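Hand-Held Gripper Work: Practice Notes and Gallery
Skustberg site, towel tasks
Compiled by Keir Dunbar. Checked by Mohandas Suvarna. 4 February 2025

This page goes with the working rules for hand-held grippers, revision 8. The rules apply to anyone recording towel tasks in homes, with one gripper or with a pair. They do not cover fixed arms, which have a separate sheet kept by Tharun Sundaram.

Before recording

Rule 1. Inspect both finger pads on each gripper. A pad with a lifted edge or a worn texture is replaced before the session, and the replacement is entered in the log under the gripper number.

Rule 2. Check the pivot screws by hand, then cycle the fingers fully open and fully closed 43 times. Any click or drag means the unit goes back to the bench. The count is the one Belent used in its own acceptance check, and we saw no cause to change it.

Rule 3. Clear the work surface of anything that is not part of the task. The rest of the room stays as the household keeps it - do not tidy shelves, move shoes or close doors for the sake of a cleaner recording.

During recording

Rule 4. Approach cloth with the fingers open. Closing on the way in pushes the fold away and gives a grasp that cannot be used.

Rule 5. With two grippers on one towel, one leads and the other waits with its fingers open until the first has made contact. Fergus Cowie asked for this to be stated plainly after the August review.

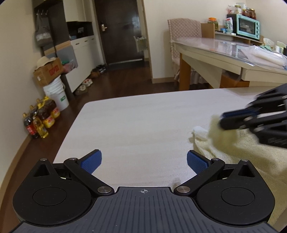
Rule 6. Keep wrist speed low near the cloth. Fast moves are allowed only when both grippers are clear of it. Operators who find this tiring should stop and rest between takes.

Rule 7. A dropped towel is left where it lands and the take is marked as dropped. Do not delete it.

After recording

Rule 8. Enter start time, operator and gripper number for every take. Of the 87 takes in the last batch, two had no operator entry and were set aside.

Corrections to this page go to Finlay Cowie. Revision 7 is withdrawn and printed copies should be removed from the kit cases.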